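Multi-finger hands vs. parallel grippers for dish handling: first impressions
Forum: Manipulation and End Effectors
17 replies, showing page 1

teo_cortes
Posted 10 September 2022

OK so I have been waiting months to write this post! We finally have both arms up with the Pidavberg hands and I've spent every evening this week on dishes. Bowls, plates, the clear ones too. I wanted to put down first impressions while they're fresh, and I'd love to hear from people who went the other way and stuck with two-finger grippers.

Quick background. Until now I ran plain parallel grippers with silicone pads on the same pair of arms. Same controller, same software, same counter. So this is as close to a fair swap as I'm going to get at home.

What I like so far:

Curved rims. With the parallel grippers I had to line up almost dead-on with the edge of a bowl or it would pivot and slide out. With the fingers I can come in sloppy, a good bit off, and they find their own way around the edge. It feels like cheating.

Two-handed holds. This is the big one for me. Pinching a bowl from both sides with parallel jaws meant the two arms fought each other all the time, because neither jaw would give. The fingers have some spring in the joints and soak up the difference. 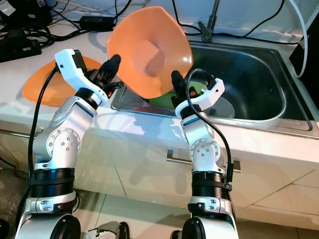 I was running the arms at a low speed for all of this, and I still had the force limit set way down because I didn't trust myself. Even so, I got through 59 bowl lifts with 7 drops, and most of those were my own fault for letting go with the wrong hand first. My parallel setup was dropping more like one in three on the same task, though I admit I wasn't keeping careful notes back then.

What I don't like: the hands are heavy, the cables need a proper route (mine run down the outside of the arms and I'm always thinking about them), and plates lying flat are a pain. Getting a fingertip under a flat plate in the bottom of a sink is miserable. The old jaws weren't good at it either, but at least they were thin.

Happy to answer anything.

brisa_g
Posted 2 hours later

Great write-up, and I'm jealous of the sink! Do the fingertips slip on plastic? I have the same hands on a single arm and bare tips on a smooth bowl were hopeless for me until I dipped them in that rubber coating people use on tool handles. Two coats, let it cure overnight.

teo_cortes

Mine slip a little if I only use the tips. If I get the second joint against the bowl too, it's fine. I might steal the coating idea though. Does it peel?

brisa_g

At the thumb, yes, after a few weeks. It takes ten minutes to redo, so I've stopped caring.

oldschool_jaws
Posted 3 hours later

I'll be the grump. You changed two things at once. You went from stiff jaws to springy fingers AND you turned the force limit down. I'd bet a good part of your improvement is the force limit. Put the parallel jaws back on with the same setting, do the same number of lifts, and then I'll believe the fingers are worth it. My pair of jaws cost me 600 and I've replaced one pad in two years. What did the hands run you?

teo_cortes

Fair point on the force limit, and I should have said so in the first post. The hands were around 2000 for the pair, used, from a lab that was clearing out. So yes, a lot more money. I'll put the jaws back on and rerun it, but it's an afternoon of swapping and calibrating, so give me a bit.

Getse_A
Posted 5 hours later

I don't agree with oldschool_jaws that it's mostly force. I tried exactly that on our setup at Venthorpe, turned everything down and ran two stiff grippers on one salad bowl. They stopped fighting, sure. But then the bowl rotated between the pads as soon as we tilted it, because you only have two little contact patches and nothing to stop the spin. Fingers spread the contact out. For tilting and pouring off water I'd take fingers every time.

Now if all you do is pick up mugs by the handle, save your money.

oldschool_jaws

Wider pads fix the spin. I use pads as wide as my palm for exactly that reason.

Getse_A

And then you can't get them into a crowded sink! I had wide pads. They hit everything.

oldschool_jaws

OK, that one I'll give you. They do hit everything.

leo_ayala
Posted 6 hours later

Teodoro, which controller are you on? I ask because I moved from the Mavia box to running everything off one desktop and the difference in two-arm work was bigger than any gripper swap I've made. On the Mavia, my left and right arms were getting their commands a hair apart. You'd never notice it with each arm doing its own thing, but the second they were both holding one object you could hear the motors arguing.

teo_cortes

Still on the Mavia! And yes, I hear the arguing. Quieter with the fingers, but it's there. Was the move hard?

leo_ayala

One weekend of swearing. The wiring was easy, the startup order was the problem. Bring the arms up first, then the hands, then the cameras. Any other order and one of my hands would come up with its fingers reading backwards. I can post my notes.

teo_cortes

Please do!!

xochitl_arellano
Posted the next morning

Jumping in on the flat plate thing, because I fought with it all last November. Don't go under the plate. Push it with one hand until it rides up the sink wall, then grab the raised edge with the other. Works with fingers, works with jaws, and it's so satisfying when the plate climbs up the side. You need to go slow near the corner or it flips over.

Also I'd look at your camera before you blame the hands for anything. With a single view from up high, your own grippers cover the very edge you're trying to grab. I added a small camera on each wrist and my plate numbers jumped the same day. The clear plates were the exception. Depth is garbage on those from any angle I've tried, so now I go by the color image alone and touch down gently until the fingers feel something.

brisa_g

The wall trick is great. I do it with cutting boards.

Getse_A

Seconding wrist cameras, with one warning: on these hands the thumb swings right through the view if you mount the camera on the palm side. Put it on the back of the housing and angle it over. My first bracket was beautiful and completely useless.

xochitl_arellano

Mine is on the back too. I used the Villaseñor clamp, the short one, and filed down one corner so it would sit flat.

teo_cortes
Posted the next evening

You people are the best. Tried the wall trick tonight with the high camera only, no other changes. It took me a while to find the right push height (too low and the fingertip skids on the bottom of the sink) but then it worked four times in a row. I yelled so loud my sister came in.

So the list for now: jaws back on with the low force limit and the same lifts, to keep oldschool_jaws happy. Then rubber on the fingertips. Then wrist cameras, mounted on the back. The controller move has to wait until I've read Leo's notes.

oldschool_jaws

Use the same bowl for the rerun, please. And write down which drops were your fault before you look at the totals.

teo_cortes

Same bowl, I promise. I'll start a new thread for the numbers and link it from this one.

leo_ayala

Notes are up in the Controllers section, title is "Two arms, one desktop, startup order." Ask there if something doesn't make sense, I wrote half of it at 2 a.m.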